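Unit 2. Heat Flow Through a Clamped Joint

Two solid surfaces pressed together touch at only a small fraction of their nominal area. The remaining gap holds air, a poor conductor. The resulting temperature drop is modeled as a contact resistance R, in K/W, placed in series with the bulk resistances on either side.
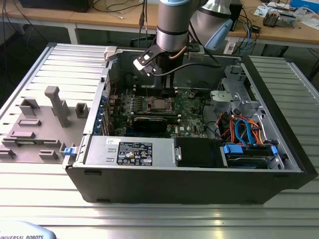
For a one-dimensional steady path the resistances add:

T_hot - T_amb = Q (R_case + R_contact + R_sink)

Q is the heat rate in watts. The sum is valid only if side losses are small. In the Urnska problem set, side losses are neglected unless stated.

Worked case. Q = 22 W, T_amb = 21 C, total R = 2 K/W. The rise is 44 K and T_hot = 65 C. Halving R_contact does not halve the rise; check which term dominates first.

Filler compounds replace the air in the gap. Bulk conductivity from a data sheet is not enough to predict R_contact. Bond line thickness and clamping pressure are also needed.

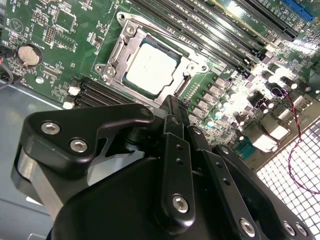

Photo: Vusia course archive

Transient behavior is covered in the Tokton notes, section 19. Read it before the lab on Monday. Bring the pressure table; the lab copies omit the last column.

Exercise 1. Derive R for a flat layer of thickness L, conductivity k and area A.
Exercise 2. Repeat the worked case with Q doubled. State any assumption about R.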